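Care of Replica Belts and Ring Gear at Home
Sokalmont Wrestling Supporters' Association - Members' Workshop Tips

Members are asked to observe the following when storing or cleaning replica championship belts.

1. Wipe the plates with a dry cotton cloth after each event. Metal polish should not be used on painted lettering.

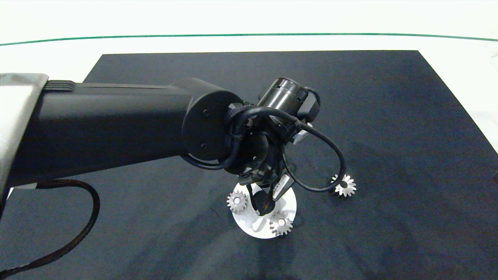
Fingerprints may be removed with a barely damp cloth, followed at once by a dry one.

2. Lay the strap flat for 24 hours before applying conditioner.

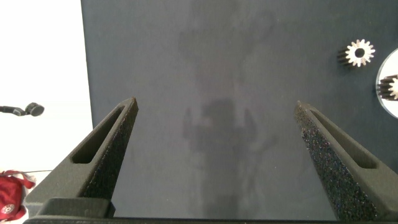

Apply a thin coat to the leather only - vinyl straps require none.

3. Check the snaps every July. A loose snap should be reset before the belt is worn again.
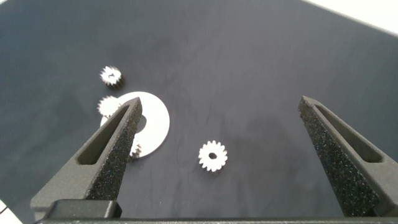
Members without a setting tool may borrow one from the Prilley branch for up to 7 days.
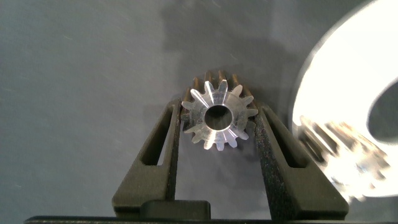 4. Wash knee pads by hand in cool water and dry them away from direct heat.

Revised 20 September 2024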